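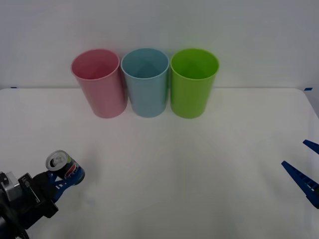 Kiderine Community Support > Catalog and Search

Search only finds part of our catalog after the July update

Status: Solved
Product: Kiderine Catalog, self-hosted
Tags: search, index, import, labels

dunne_lending

Hi everyone! First post, long-time reader. We run the lending shelf in Dunne (party supplies, board games, cake pans, a very popular carpet cleaner) and the whole thing lives in Kiderine. I love this program and have been talking people's ears off about it, so I'm hoping this is something silly on my end.

Since the July update, search misses a big chunk of what we own. The dashboard says we have 973 records, which is right. The search page with an empty box and no filters shows 439. If I type the name of something that's missing I get "No matching items," but if I open the same item by its record number it comes up fine, with photo, loan history and everything else.

What I know so far:

Browsing by shelf works. All the records are there.

Searching by title, by tag and by barcode all miss the same items.

Missing items can still be checked out if you open them by record number. They can't be checked out with the scanner, since the scanner goes through search. That's the part that hurts, because Wednesday is our busy evening and we ended up writing loans in a notebook.

The missing stuff isn't one category. Cake pans are half there and half not. Plastic tumblers are all found, in every color we list. Board games are nearly all gone.

Things I tried, in order:

Logged out and back in. No change.

Cleared the browser cache, then used a different browser, then used the laptop in the back. No change on any of them.

Restarted the Kiderine service. No change.

Restarted the whole machine, and the Mivton router while I was at it (I know, I know). No change, but the router did need it.

Settings > Search > Rebuild index. It shows the progress bar, runs for nearly 60 seconds, says "Rebuild complete," and the number is still 439. I ran it again to see if it would creep upward. It's 439 every single time.

I haven't touched the database directly and I would rather not, but I'm comfortable in a terminal if somebody holds my hand a little. Happy to paste anything you need! 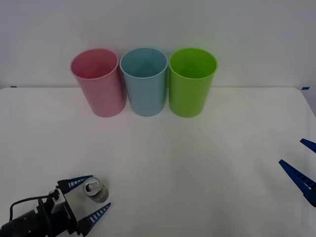 Kiderine Support

Thanks for the careful write-up, it saves a lot of back and forth. The detail that helps most is that the number is identical after every rebuild. A permissions problem or a full disk usually gives a different number each time. A number that never moves suggests the indexer is reaching one particular record, failing on it, and closing up as if it had finished.

Could you do the following and post the results?

1. Go to Settings > Advanced > Logging and change the level from Normal to Detailed.

2. Run the rebuild again.

3. Open the file called index.log in your Kiderine data folder and copy the last few lines.

4. Turn logging back to Normal afterward. Detailed logs grow quickly.

Please also tell us how your records were originally entered. Were they typed in, imported from a spreadsheet, or a mix?

And one request: please don't use "Reset catalog" on the same settings page. It sounds similar to the rebuild, but it does a lot more.

dunne_lending

Wow, that was quick! Thank you. I have stayed far away from the reset button.

It's a mix. The oldest records were imported from a spreadsheet that was kept before we had Kiderine, and everything newer was typed in by hand or scanned. The import was a while back, though, and search worked perfectly well with those same records until July, so I had sort of ruled it out.

Here is the end of index.log:

indexing record: ok
indexing record: ok
indexing record: ok
field "notes": unexpected character, cannot tokenize
batch closed
rebuild complete

So you called it. It hits something in a notes field, shuts the batch and then cheerfully tells me it's complete. It doesn't say which record it was working on, which would be a great thing to add.

I went looking at the sort order to see if I could guess. Is it by record number? By title? If I knew what order the indexer goes in I could count along and find the culprit.

Kiderine Support

The indexer works by date added, oldest first. There is no need to count. On the catalog page, switch to the List view, sort by Date added, and scroll to the last item that search can still find. The one right after it is the one to open.

When you find it, look at the Notes field in Edit mode. You may not see anything wrong, as characters like this are often invisible. The safest approach is:

1. Copy the notes text into a plain text editor. Notepad or anything similar will do. Avoid a word processor.

2. Delete the whole contents of the Notes field in Kiderine and save the empty record.

3. Retype the notes by hand if they're short. If they're long, paste them back from the text editor one paragraph at a time and delete any odd gap between lines.

4. Save and rebuild.

If the number goes up but doesn't reach your full total, there is another record with the same problem further along. Repeat until it gets there. Back up first, please, even for something this small.

As to why it worked before: the older indexer skipped characters it didn't recognize. The July version is stricter with them. It should never stop the whole run over one of them, and it certainly shouldn't report success. We have logged that as a bug.

dunne_lending

Backup made, found it, and I'm a bit delighted. It's the fondue set!

The notes on it say which forks go with which pot and how to order more fuel. Somebody must have pressed a funny key combination in the old spreadsheet to get a line break inside the cell, because when I pasted the text into the editor there was a little box symbol sitting between the two sentences. In Kiderine it just looks like a space. I would never have spotted it.

Deleted the notes, saved, typed them back in, ran the rebuild. The number jumped! Not all the way, but it was well past 439 and the board games started showing up. I honestly cheered.

Then it stopped at the ice cream maker. Same symbol, same place, between two sentences. Fixed that one, rebuilt, and it stopped again at a set of cake pans. Fixed that, rebuilt again, and...

973!

All of it! Three records, each with one invisible character, and they were hiding everything that came after them. I tried titles, tags and barcodes and they all come up. The scanner works too, so the notebook can go back in the drawer.

One small leftover, and I can open a separate ticket if you'd like. The labels for the items I just fixed come out of our Vindia printer with the title fine and the barcode blank. Labels for other items print normally. I can reprint all day long and it's always those same ones.

Kiderine Support

Great news, and no separate ticket needed, it's related. When a record is saved while it is missing from the index, Kiderine can keep an old, empty copy of its label in the cache. The Vindia is printing exactly what it's given.

Open each of those records, choose More > Refresh label, and print again. There is no need to change the barcode number or the label template.

If it's still blank after that, check that the label size in Kiderine matches the one set in the Vindia's own menu. A mismatch there can push the barcode off the printable area.
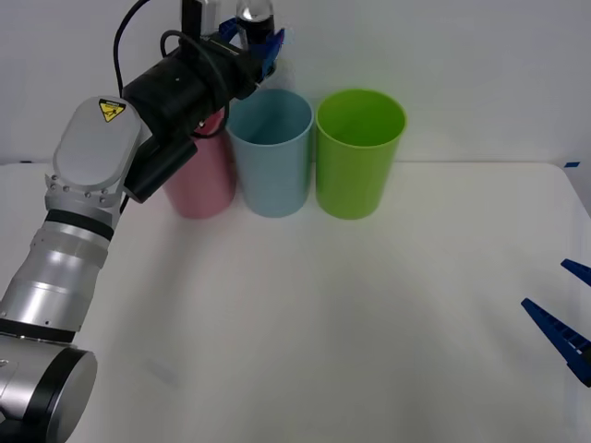
dunne_lending

Refresh label did it on the first try. Barcodes are back, crisp and scannable, and the fondue set has a brand new sticker. I didn't need to touch the Vindia menu at all.

I'm putting the whole thing in one place for anybody who finds this thread by searching, as I would have loved to find it myself:

Symptom: dashboard total is right, search total is too low and stays the same after each rebuild. Items open by record number but not by search or scanner.

Cause: an invisible character in a notes field, left over from a spreadsheet import. The indexer stops there and still says "Rebuild complete."

Fix: back up, sort by Date added, find the last item that search knows about, open the next one, clear and retype its notes, save, rebuild. Repeat until the totals match. Then use More > Refresh label on anything you edited if the barcode prints blank.

A tip from my own fumbling: keep search open in one tab and the List view in another. I lost a lot of time going back and forth in a single tab before that occurred to me. Also check the list is sorted oldest first - mine opens newest first, and I opened a perfectly innocent popcorn machine record before I noticed.

If there's room on the wish list, I'd vote for the record number in index.log, and maybe a warning on import when a cell has odd characters in it. I still have the old spreadsheet and will gladly send it over if it's useful for testing, it's got all sorts in there.

Thank you so much, this was a really fun one to chase down!

Kiderine Support

Yes please, the spreadsheet would be very useful. You can attach it through the private upload link at the top of your ticket so it isn't visible on the forum. Remove any borrower details first if it has them.

Both suggestions have been added to the bug report. We'll mark this as solved and leave the thread open for a while in case anyone else runs into the same thing.

dunne_lending

Uploaded! The borrower tab is deleted. Logging is back on Normal too - I had forgotten about that until just now.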